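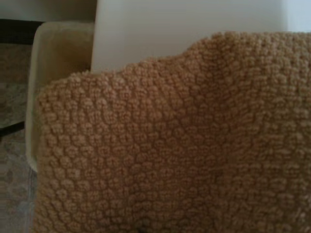 My sister says you can tell everything about a rental from the towels, and she's wrong about most things, but I'd driven 60 miles to get to the Hillent place and the towels were all I had to go on. The key was under the pot like they promised. The heat was off. On the fridge somebody had left a note that said Bullora, 2000, and a phone number with one digit missing, and I stood there in my coat trying to decide if that was a year or a price.

It was September and I was supposed to be finishing a book (ha!). What I did, pretty much the minute I got in, was start on the bathroom. I clean when I'm scared. I've cleaned in other people's houses, at parties, once in a dentist's restroom.

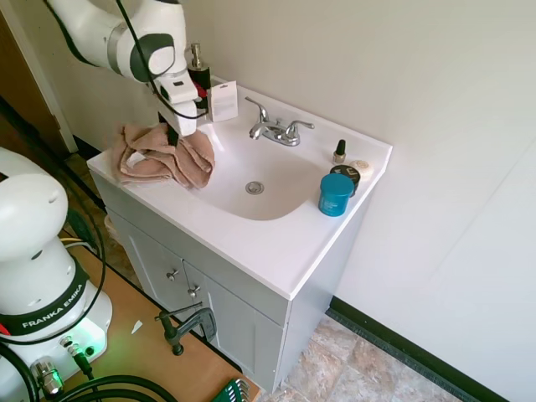 So, the sink. I kept thinking about my mother, who never let a towel sit by the faucet overnight and would get up at 13 minutes past anything to move it. Brown ones especially, she had a whole theory about brown. I wiped the counter, I turned the jars so the lids lined up, and then I turned them back, in case whoever owned them came home and knew.

Then the phone rang in the hall. I hadn't even seen a phone in the hall! I let it go six times, seven, and picked up.

"Is the towel still there?" a woman said.

I said which one.

"Oh good," she said, and I could hear her sit down.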